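Jiltthorpe Household Listings, data card

Contents: 3036 short listings for secondhand home goods, one per line, UTF-8, tab-separated. Fields: id, title, body, category.
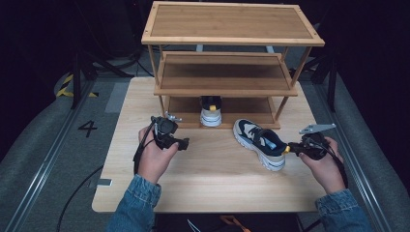 Category "storage": three-tier shoe rack, with sneakers.

Titles are capped at 60 characters. Duplicates were removed by exact match on body text. There are 7 categories; "other" is not split further.

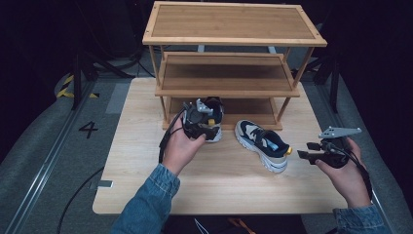 Same category, rack on table.

Known issues: 2 listings have an empty body. Contact: Valbona Vukadinović.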